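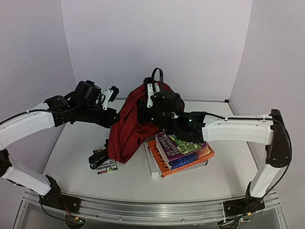
Bench 2, backpack task. Both grippers at the bag, books on the right, stapler and paint set on the left.

December, bench notebook, continued from the page with the coffee ring

Spent the morning on the house rules for the two-arm cell, which have grown to four pages and are now read by exactly the people who wrote them. I want them down to something that fits on a card. Natanael Mendonça has offered to cut anything I'm sentimental about.

Starting with what stays.

Speed. Cap is 60 percent of the profile for anything with fabric in it. The old text said "a suitable reduced speed," and everyone who has ever worked here believes their own speed to be suitable. So, a number. If you need more for a run, write it in the log before you start, with your initials. Afterward doesn't count. I've read the afterward entries and they are literature.

Overlap zone. With a bag in the middle, both arms want the same bit of air. The rule as written says one arm holds and the other moves. Good rule, and we break it every time the holding arm has to regrip. Proposed wording: one arm moves at a time inside the overlap zone, and a regrip counts as moving. Natanael wants the zone drawn on the tabletop in tape. I don't, because the top is white and the vision people will complain about the tape until spring. Compromise: zone lives in the config file, with a printed sketch on the cell door.

Cables. The cable over each upper link needs enough slack for full wrist travel and not enough to catch on the other arm's camera bracket. I tried to put that into millimeters and gave up after the third attempt, as it depends on the pose. New text: run the wrist through its whole range by hand with the motors off, watch the loop, then do it again with the other arm parked at its closest approach. Dull, takes four minutes. Goes on the card.

Props. This is the section that had gone to seed. We had a list of approved objects, last revised when Savine was still sending us the sample crates, and hardly anything on it is still in the building. People bring in what they have. Fine by me, a backpack is a better test than a foam cube, and The 117-Storey Treehouse is a perfectly respectable thickness for a paperback. But there should be a few limits:

- No liquids, and no container that used to have liquid in it unless it has been rinsed and dried.
- Nothing with a blade. Staplers are allowed if empty. Check by opening it, not by asking around.
- Paint sets: dry pans only, and no brush that has been near water the same day.
- Straps and drawstrings tied or tucked before the first grasp. A loose strap will find a joint.
- Stacks stay low enough for the wrist to pass over with a hand's width to spare. The books under the right wrist are my reason for writing this one down, as I caught myself judging the gap by squinting.

Layout shot. Take it before the first motion and again at every pause longer than a coffee. The Pullitden write-up got stuck over this very point: 900 grasps logged, and no agreement on which side the stapler had been on for the first batch. I'd like to avoid a repeat of that meeting.

Stop button. Person at the button does nothing else. No typing, no labeling, no sandwich. The old text ran to half a page and had a diagram. The diagram showed a person typing.

What goes: the whole Mocanu appendix (written for a gripper we returned), the paragraph on footwear, and the flowchart for deciding who may change the flowchart.

Still open:

Whether resetting props by hand needs motors off or only a hold. I say off. Natanael says off costs us a re-home every time and people will skip it. He's probably right about people. Asked Prulwood what they do; they sent back their own rules, more than 60 pages, and I haven't found the answer in there yet – though I did find our footwear paragraph, word for word.

Whether the camera check belongs on the card or in the startup script. Leaning script. A script doesn't decide the view looks about the same as yesterday.

3:40 p.m. Card draft printed, both sides, type size bordering on rude. Taped to the cell door at eye level for me, which is chin level for Natanael. Comments in pencil please, and sign them.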